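Section 4: Setting Up the Border Water Talks

The water talks are our favorite part of the Truvasden guide, and the part groups write to us about most. Two countries, one river, a treaty that has gone stale, and a room full of people who have to write a new one before time runs out. If your group has already played the short ceasefire round in Section 3, most of the mechanics will feel familiar. If it hasn't, you can still start here, but read "Speaking and yielding" in Section 2 first.

The situation: Pridwood sits upstream and wants to build a dam. Fashola sits downstream and grows most of the region's rice. The old treaty has 41 clauses, and neither capital agrees on what half of them mean. Ornik, a small neutral state with a port at the river mouth, hosts the talks and supplies the chair.

Before the session

1. Print the old treaty, single-sided, one copy per delegation. People will write all over it, and they should.

2. Print the secret instructions for Pridwood and Fashola on separate sheets. Fold them and write the country name on the outside.

3. Assign delegations. Four or five people on each side works beautifully. Ornik needs two: one to chair and one to keep the record.

4. Give each delegation a head, a legal adviser and a press officer. Anyone left over is a technical expert and can be loaned to a drafting group.

5. Hand out the secret instructions the evening before if you can. Delegations that have slept on their instructions arrive with real plans, and the opening statements are so much better for it!

Caution: Do not let either delegation read the other's instructions, even after the session, if you plan to swap sides and play again. The second round depends on it.

Arranging the room

6. Put the two delegations across from each other with the chair at the head. Leave a gap wide enough for people to walk over and talk.

7. Set up a second, smaller place to talk, out of earshot. A hallway is fine. A stairwell is better — people lower their voices in stairwells without being told.

8. Post the agenda where both sides can read it. The order on the printed agenda is a proposal only. Fashola may move to change it, and a good Fashola delegation will.

Note: If a delegation wants to argue over the seating, let them, up to five minutes. Real talks have been held up by less, and it warms everybody up.

Opening the talks

9. The chair reads the welcome from Ornik and asks for credentials. Each head of delegation hands over a signed letter. A missing letter doesn't stop the talks, but the delegation may not vote until it turns up.

10. Each head gives an opening statement of no more than three minutes. There are no replies at this stage.

11. The chair opens the agenda for debate. Amendments to the agenda need the consent of both delegations.

12. Once the agenda is adopted, start the clock. The first negotiating period runs 50 minutes.

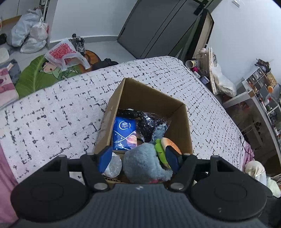 During the first period, the chair should do less than feels natural. Long silences are part of it. If both sides have stopped talking altogether, the chair may suspend the meeting for five minutes, and the clock keeps running while they're out.

Handing out news bulletins

Bulletins are where the talks come alive. Each one is a short report from the outside world: a dry spring, a leaked memo, a protest in the rice towns, a lender getting cold feet about the dam.

13. Release the first bulletin fifteen minutes into the period. Read it aloud once, then hand a copy to each press officer.

14. Give the press officers five minutes to issue a public statement. It must be one the whole delegation can live with.

15. Release the second bulletin only when the talks have picked up again. The chair decides when.

16. Save the February flood bulletin for the second period. It changes the math for Pridwood more than anything else in the game, and it's a thrill to watch it land.

Caution: Never release two bulletins together. The delegations will drop the weaker one, and it's usually the one with the better argument in it.

Drafting the new treaty

17. Any delegate may propose text in writing. Spoken proposals can be discussed but can't be adopted.

18. Put disputed words in square brackets. The record keeper holds the master copy and is the only person who may remove a bracket, with both heads of delegation watching.

19. Move finished clauses to the clean copy. Reopening a clean clause takes the consent of both sides.

20. When time is called, any clause still in brackets falls back to the old treaty's wording. Remind both delegations of this ten minutes before the end. It's wonderful how fast people can write.

Note: A short treaty is a perfectly good result. One group finished with a page on sharing flow data and a promise to meet again, and they were rightly delighted with it.

Signing and ratification

21. Both heads sign the clean copy, and the chair signs as witness.

22. Each delegation then opens its ratification sheet. The Fashola assembly has 154 seats, and the sheet shows how many votes each concession costs. Pridwood's cabinet is simpler but touchier about the dam.

23. If either side fails to ratify, you may go back for one short extra round, or stop and talk it over. We like the extra round.

If the talks stall

Send one member of each delegation to the stairwell with a single disputed clause and no advisers. Give them eight minutes. Whatever they bring back goes to the full table as a joint proposal, and either head may still refuse it.

Swapping sides is covered in Section 5, along with new secret instructions for both capitals.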